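Operator FAQ - table rules for the two-arm stations
Muvia floor guide, kept by the station desk
Last touched in May. If your printed copy says "draft" at the top, bin it and print this one.

Jump to: Before you start / People and arms / Recording rules / Food and dishes / Cleaning / Problems / Odds and ends

BEFORE YOU START

Who is this for?
Anybody who runs a session at a two-arm station. New operators, old operators, visitors from Penura who have a badge. If you only label footage, you can skip to Recording rules, but read the food part too. Labelers keep asking us about it.

Do I have to read all of it?
Yes. Once. Then use it for looking stuff up.

What counts as a session?
From the moment you arm the station to the moment you disarm it. Coffee break in the middle = two sessions. Two log lines.

How many stations are there?
Five. Station 5 has its own stop button layout, see the card taped to the post. Everything else is the same.

Do I need training on each one?
No. One sign-off covers all of them, except 5. For 5 you need a second sign-off, ten minutes, ask at the desk.

What do I check before arming?
Stop button pressed and released. Both grippers open and close all the way. Cables not under a wheel. Table clear of anything that isn't on your task sheet - phones, pens, badge, your lunch. Then arm.

The check takes forever. Can I do it once a day?
No. Every session. It's a couple of minutes.

PEOPLE AND ARMS

Can I reach in while it's armed?
No. Disarm, reach in, back out, arm again. Doesn't matter how small the fix is.

Even if the arms are parked?
Even then. Parked is not disarmed.

What about a slow-mode reach?
Slow mode is for the maintenence people. If your badge doesn't say maintenance, it isn't for you.

Where do I stand?
Behind the yellow tape if you're watching. At the operator mark if you're driving. Second person stands where they can hit the stop without walking past the arms.

Do I always need a second person?
Before 9 in the morning and after 6 at night, yes. In between, one operator is fine as long as another station is staffed.

Sleeves, hair, lanyards?
Sleeves up or tight. Hair tied. Lanyard off and in the tray. Rings are OK. Gloves only for cleaning.

Can I bring a visitor?
Behind the tape, yes. Driving, no, not even for a minute. Sign them in first.

Is this an actual safety standard?
No. This is our house guide. The risk assessment for the cells is a separate binder, blue spine, at the desk. If the binder and this page disagree, the binder wins and please tell us so we can fix the page.

RECORDING RULES

When do I press record?
After the table is set and your hands are out. Not before. We throw away anything with a setup hand in the first seconds and it's a pain to trim.

How long should one episode be?
As long as the task. Don't pad the end. Stop when the arms are back at rest.

I fumbled the grasp. Delete it?
Keep it. Mark it "fumble" in the log. A miss followed by a clean recovery is useful to the Acheampong team and they've asked us more than once to stop deleting those.

What if I drop something on the floor?
Stop, disarm, pick it up, look at it. Chipped or cracked goes in the retire bin. Mark the episode "drop". Start a new one.

Can I do the same start position over and over?
Please don't. Move things between episodes. A hand's width is enough. Turn the mug so the handle faces some other way. Swap left and right now and then.

How many episodes are in the kitchen set now?
3,161 at the last export. Of those, 111 were pulled for breaking a rule on this page, and most of the pulls were the same two things: hands in view at the start, and a task name that didn't match the table.

What's wrong with my task name?
Probably too vague. "Move bread" tells nobody which bread or where to. Write verb, object, place. "Put bun on plate." Lower case, no period.

Do I name the arm?
Only if the sheet does. If the sheet says "right", use the right one. Switching halfway because it's easier makes the name wrong.

Can I talk during recording?
Sure, no audio is saved. Just don't lean on the table.

Lights?
Overheads on, blinds down. If you see glare moving while you record, somebody opened a blind. Small steady glare spots are fine, leave them. Don't tape paper over the lamps!! Fire thing.

FOOD AND DISHES

Why does food get its own section?
Most of the questions we get are about food.

Real food or props?
Follow the sheet. If it says prop, use the prop bin. If it says real, use the sealed box for that day and nothing from the kitchen.

Can I eat the leftovers?
No. It's been in a gripper. Also not the sealed box before it's opened, we do check.

What about nuts, dairy, gluten?
No nuts at any station, ever. Real food only on stations 1 and 2, so people with allergies can book the others. Put the food card up when you start and leave it up until the wipe-down is done.

How many items on the table?
Whatever the sheet says, and only that. Four is the most for beginner sheets. Extra objects are for the clutter sheets and those are listed seperately.

Which dish do I use?
The one on the sheet, by color. If it's in the wash, pick another sheet. Don't swap it for a different color and hope, the task name will be wrong and the episode gets pulled.

Are crumbs OK? 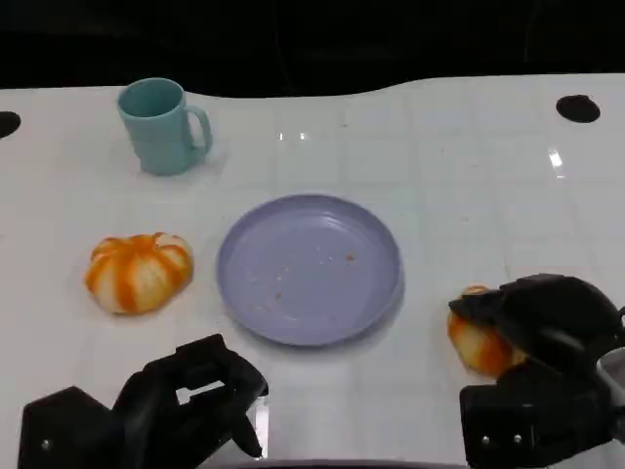
Crumb rules depend on the sheet, so look there first. "Clean start" means a bare dish, wiped, checked under the light. "Crumbs allowed" means leave them where they are and don't push them around between episodes to make it look neat. The orange-brown ones dotted over the purple plate are fine on a crumbs-allowed sheet. Same plate on a clean-start sheet, disarm and wipe. Write "crumbs" in the notes either way, one word, labelers search for it.

Two of the same thing - how do I name it?
By position at the start of the episode, seen from the operator mark. "Left bun", "right bun". Not "first" and "other". And not by which one you felt like grabbing.

Does position change once it's been picked up?
No. It keeps the name it started with, all the way through.

How hard can I grip?
Food and soft props, low force preset. Mugs and plates, medium. High is not for anything in this section. If it dents on low, log it and move on to a different sheet.

Can I come down from the top?
Yes, top or side, both fine. Slow down for the last bit. What we don't want is the fingers hitting the table. If you hear a tap, check the tips after that episode.

Can I move the mug out of the way?
Only if the task says so. If it blocks you, that's a setup problem. Stop, disarm, reset the table, new episode.

And the holes in the table?
Keep objects a hand's width from them at the start. If something goes in, disarm, get it from underneath. Never fish for it with a gripper.

CLEANING

How often?
Table - after every food session, and at the end of the day no matter what. Finger pads - after every food session. Dishes - daily, in the rack, not stacked wet.

What do I use?
The Plalo wipes from the gray tub on the table. Plain damp cloth on the finger pads, nothing else. Let the pads air dry before arming.

Can I spray the gripper?
No spray on anything with a wire in it. Spray goes on a cloth, away from the station, then you wipe.

Who does the deep clean?
Desk books it, Tuesday mornings. Stations are off until 11. Don't arm one because it "looks finished". Look for the green tag.

Screws on the gripper look loose?
Don't tighten them yourself. Red tag, log line, move to another station.

PROBLEMS

One gripper won't close all the way.
Disarm. Look for something stuck in the fingers (it's bread, it's usually bread). Clean, rearm, test twice. Still stuck - red tag.

The arms jumped when I armed.
Hit stop. Do not try again to see if it repeats. Red tag, desk, written note before you go home.

Video froze but the arms kept moving.
Stop. Mark the episode "bad video". If it happens twice in one session, you're done on that station for the day.

I forgot to log something.
Log it late and write "late". Nobody gets in trouble for late. We do get annoyed about missing.

I think I broke a rule and the episode already went up.
Send the episode number to the desk and say which rule. We pull it from our side, takes roughly a day.

Who can remove a red tag?
Maintenance. That's the whole list.

ODDS AND ENDS

Can I take pictures of the station?
Of the table, yes. Of people, ask them. Nothing with the log screen in it.

Do Penura visitors follow their own rules or ours?
Ours while they're here. Theirs are pretty close but they allow reaching in on park. We don't.

Can I suggest a change to this page?
Yes, paper slip in the box by the desk or just tell us. Say which question. "The food part is confusing" doesn't help much.

Is there a short version for the wall?
There's a half-page card at each station. It covers the arming check, the reach-in rule and the red tag steps. Food isn't on it, ran out of space, so come back here for that.

Where do I get a new card?
Top drawer at the desk, under the spare finger pads. Take one, and put the old one in recycling so we don't end up with both versions on the same post again.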